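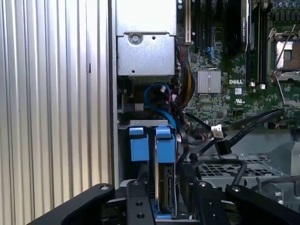

Drive bracket and motherboard, side panel off.

Bruten village recipes: a README

3 min read

Hello! So this is a folder of old recipes from Bruten and the two villages either side of it, typed up from handwritten cards, parish magazines and the backs of a great many envelopes. I started it for my own family and then people kept pushing more cards through the letterbox, so now it needs a README like a proper dataset.

What's in it

There are 261 recipes in recipes.csv, one per row. The columns are title, village, source, decade, ingredients, method and notes. Village is one of Bruten, Callelham or Brarnley. If a card didn't say, I've put "unknown" and left it there, even when I had a strong hunch (anything with that much caraway is Callelham, surely).

Decade is my weakest column. A few cards are dated, most aren't, and for those I went by things like whether the oven is given as a gas mark or just "brisk". Please don't build anything serious on it!

How I typed things up

Spelling is as written, so you'll meet "rasberry" and "desert spoon" quite a lot. Ounces stay as ounces. Where I couldn't read a word I've put [?], and where a card had been crossed out and changed by a second hand I typed the later version in method and the earlier one in notes. Ingredients are separated by semicolons, as commas turned up inside the lines too often.

Eight of the recipes are for chutney made with green tomatoes and are very nearly the same recipe. I've kept them all. They disagree about sultanas and I'm not getting involved.

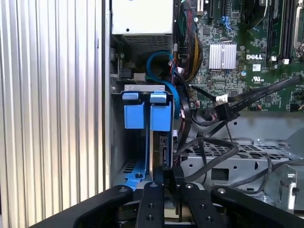
Power supply end of the tower, with the blue SATA cable.

Known problems

- Three cards have no method at all, only a list and the word "usual".
- Oven times for the Brarnley bread puddings look far too short to me. One says 45 minutes for a tin that would feed a cricket team.
- Accented letters may come out oddly if you open the file in a spreadsheet. Choose UTF-8 when it asks.
- The Modise tea room menus are not in here yet. They were lent to me in August and I've only got as far as the scones.

Using it

Cook from it, print it, copy bits into your own newsletter, all fine. If you reprint a recipe, please keep the village with it. I've taken family names out of the source column where I was asked to, so don't go adding them back.

Corrections very welcome, especially if you can read what goes in the Callelham harvest loaf after "two good handfuls of". I've been squinting at it for weeks.

Last updated 2023-10-23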